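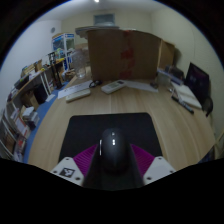 Mouse-to-pad task: episode boundaries and start positions

Silunen Data Collection Board > Handheld Gripper > Task Definitions

Dehua Fu
Posted 29/04/2019
Coordinator, Silunen

This thread is opened to collect comments on the mouse-to-pad task before the next release of the operator instructions. The set stands at 1,745 episodes. In review, 482 of these were returned to the sites with a query, and most of the queries concern the same two points.

The first point is where an episode ends. The instruction in force says "mouse placed on pad." Some operators stop recording when the mouse touches the pad. Others open the fingers, draw back, and then stop. Both readings are permitted by the wording, and the trained policy is being asked to learn from both.

The second point is where an episode begins. Operators at several desks have fallen into the habit of setting the mouse down on the same patch of wood each time. The task sheet asks for variation but does not say how much.

The following wording is proposed:

1. Recording starts with the fingers open and the mouse off the pad.
2. The mouse is approached from the near side of the desk, with one finger on each flank.
3. The fingers are closed, the mouse is moved to the pad, and the fingers are opened.
4. The gripper is drawn back until both fingertips are clear of the mouse. Recording stops.
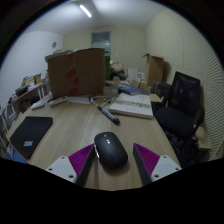 Under this wording, the approach in step 2 would be recorded in full, including any correction the operator makes before closing. It has been suggested that corrections be trimmed. I would ask sites to leave them in until the matter is settled here.

Comments are requested from all sites, including those that have no objection.

stirden_ops
Site lead, Stirden

Stirden supports steps 1, 3 and 4 as written. We have stopped on release since the beginning of April and our return rate has fallen.

We do not support step 2. Requiring an approach from the near side will remove a kind of example that we consider useful. When the mouse is lying at an angle, a person will often turn the wrist and come in from the side. If every approach is from the front, the policy will have nothing to draw on when the front approach is blocked.

deng_review
Reviewer

I must disagree with the previous post. In the episodes I returned, side approaches were the largest single group. One finger passes over the top of the mouse, the markers on the plates leave the view, and the finger width can no longer be read for that stretch. The idea may be sound, but the recordings cannot be used as they stand.

I would add that a correction and a failed grasp should be kept apart. A small shift before closing is a correction. Closing on the mouse, losing it, and closing again is a second attempt and should carry its own label.

stirden_ops
Site lead, Stirden

The point about the markers is accepted. Could side approaches be kept as a separate, marked group? We would be willing to record 23 of them at reduced speed so that the reviewers can judge whether the width can be read.

Dehua Fu
Coordinator, Silunen

That is acceptable as a trial. Please file the episodes under the side-approach tag and do not mix them with the main set. The wording of step 2 will stand for the main set in the meantime.

The label proposed by deng_review is adopted with immediate effect.

On start positions, I have had only one reply, and that by mail. I would be grateful for views from the sites.
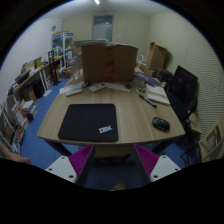 roltness_lab

Our practice at Roltness is as follows. The open part of the desk is divided into 9 areas. The operator is given an area before each episode and sets the mouse down anywhere inside it, at any angle. The pad is moved once per session and stays put until the session ends. The remote controls, the pen, and the books remain on the desk throughout.

We hold a different view from Stirden on wrist angle, but we agree that the mouse should not always lie straight. An angled start with a front approach gives the turn of the wrist without losing the markers.

deng_review
Reviewer

I would prefer that the pad move more often than once per session. With the pad fixed, long runs of episodes share one end point, and it is the end point that the policy tends to memorize. I also question leaving so many other items on the desk. A clear desk would make review faster.

roltness_lab

The pad can be moved more often, and we have no objection if the interval is set centrally. We would resist clearing the desk. The policy is meant for desks in ordinary use, and review time is a poor reason to change the examples.

stirden_ops
Site lead, Stirden

Stirden agrees with Roltness on the desk items.

Dehua Fu
Coordinator, Silunen

Desk items will remain. The area method will be added to the draft as guidance. The interval for moving the pad is still open, and I ask each site to post the shortest interval it could keep to without slowing its sessions.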